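Trondik Forum > Shop Floor > Rules and Good Practice

Thread: Written reset rule for handheld gripper sessions?

gridlock_ed
October 15, 2019
We run two benches of handheld gripper work, people doing the task by hand so the arm can learn it later. I've been told to write the house rules. So far I have one page and 11 rules, and the one everybody fights over is number 5: every item goes back to its taped start mark before the next take. Operators hate it. Is it standard anywhere?

mothballed
It was standard at Titetti when I was there. It was also ignored at Titetti when I was there.

pallet_jackie
We dropped it in August. If every cup starts on the same mark, the arm learns that cups live on that mark. Then somebody sets one down a hand's width over and you get a very confident robot closing on air.

gridlock_ed
So you just let people put things wherever?

pallet_jackie
Within a marked zone, yes. Zone on the sheet, not on the table. Tape on the table ends up in the recordings and then the arm falls in love with the tape.

sumpdrain
Disagree. We tried "anywhere in the zone" and people put the cup in the same comfortable spot 700 times running. Humans are terrible dice. Print a list of start positions and make them follow it.

pallet_jackie
A list is fine. My quarrel is with the single mark.

mothballed
The Softić bench guide has a decent section on this, if you can get past the section on footwear.

torque_wench

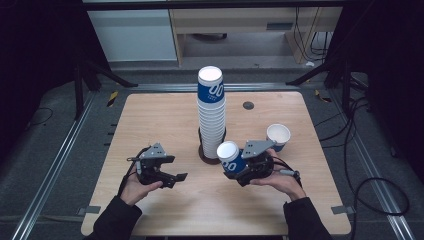

My own rule is about what counts as a bad take, and I'd put it ahead of anything on reset. Ours says: if you fumble and recover, keep it and flag it. If you put a gripper down or use a bare hand, bin it. Paper cups are what made us write it down. With a tall nested stack on the table, one loose cup standing beside it and another on its side in the right gripper, you need to know before you start whether a tipped cup is a mistake or the job. Put that on the sheet in one line. We had 2000 takes with no such line and spent a miserable while arguing over them.

sumpdrain
Keeping fumbles is asking for an arm that fumbles.

torque_wench
Flagged, I said. You can always leave flagged ones out. You can't put back the ones you deleted – ask me how I know.

gridlock_ed
OK, rule 5 is now "start positions come from the list." Bad takes get their own rule, so I'm up to 12 and my manager wanted fewer.

mothballed
Cut the one about no food at the bench. They'll eat anyway.

gridlock_ed
That one came from Cloltel, they're paying for the bench. It stays.

pallet_jackie
Then cut whichever one says "use common sense." There's always one.

gridlock_ed
It's number 8. Gone.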